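Ticket 788: Vondale hatchback won't start a charge on home wallbox
Opened April 26, 2019
Status: solved
11 comments

Really pleased with this car so far, so I'm sure we can crack this one! Plugged into my Zullo wallbox the charge light goes amber, blinks 4 times and then goes out. The dash shows 147 miles left. Rapid charging in town works brilliantly.

Tried so far:
- unplugged, locked the car, waited, plugged in again: same
- wallbox off at the breaker and back on: same
- the granny cable from the boot, on a garage socket: charges perfectly!

Update: borrowed a Joubert cable and got the same blinks, so the cable is in the clear. Lovely bit of kit, by the way, it coils up so neatly.

Update 2: found it! The departure timer had saved a second schedule, set to begin in May, and the wallbox has a timer of its own. The two were arguing. Deleted both, plugged in, green light straight away (I may have cheered). 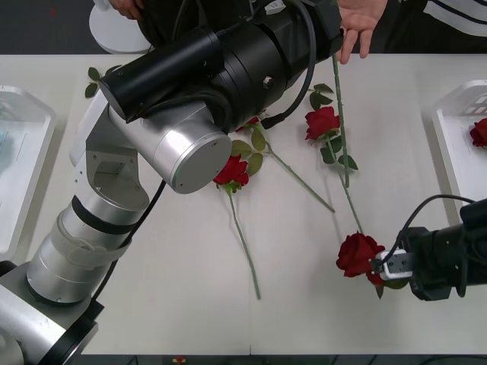 Four red roses on the white table.

Will put one timer back tonight, on the car side only, and leave the Masa app alone until the next update. Thanks everyone, what a helpful bunch!

3 shares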